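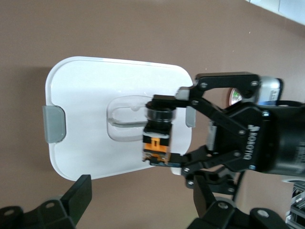 Handling Small Parts at Shared Robot Cells: Common Questions

Last updated 4/3/19

Who do these rules apply to?
Anyone who loads, runs or programs a cell at the Mrema shop. Visitors from Ollik follow them too.

How should a small component be gripped?
Hold it upright, with one finger over the top and the other under the base. Keep the fingertips off pins and contacts. If the part has a notch or a color block, leave it in view of the wrist camera so it can be checked before placing.

How much force can I use?
Start at the lowest setting that holds the part still for 10 seconds. Go up one step at a time. Write the final value on the cell sheet.

Can I work over a plastic lid or cover?
Yes, but approach slowly. Clear plastic scratches easily and reflects light, which can confuse the camera. Side tabs stick out past the lid, so include them when you set the keep-out area.

What if a second arm is close by?
Only one arm moves in the shared area at a time. The other stays parked until the first has backed out.

How often are the finger pads checked?
At the start of each shift, and again after roughly 700 picks. Replace a pad if it is cut, shiny or loose at a corner. Spare pads are in drawer 26.

I dropped a part. Can I put it back in the tray?
No. Stop the cell, pick the part up by hand and put it in the reject bin. Jandus parts have their own bin.

Who approves a change to a grip program?
Bhupendra Tripathi. Send him the old and new settings together, and run the old version until he signs off.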